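Holding a processor without touching the contacts
Posted in Computer Repair by Furulis

Hello all. I want to move a processor with a silver metal top from one board to another. The first board has some bent pins in the socket, and I fear to make the same damage again. How do you hold the chip so it doesn't fall? My fingers are a bit thick for this work.
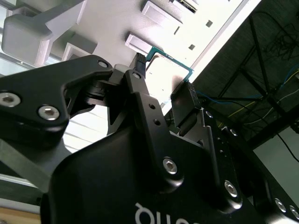

The new board was 400 with shipping, so I prefer to ask before I try – I have only one chance.

Benedetti
Hold it by two opposite edges, never by the flat underside. Find the small triangle in the corner and match it with the mark on the socket. Then lower it straight down and let go. Don't press. If it doesn't sit flat, lift it and look again. I have done this for 9 years and I still check the triangle twice.

Prirkard
Same as above. Clean the old paste first, with alcohol and a soft cloth.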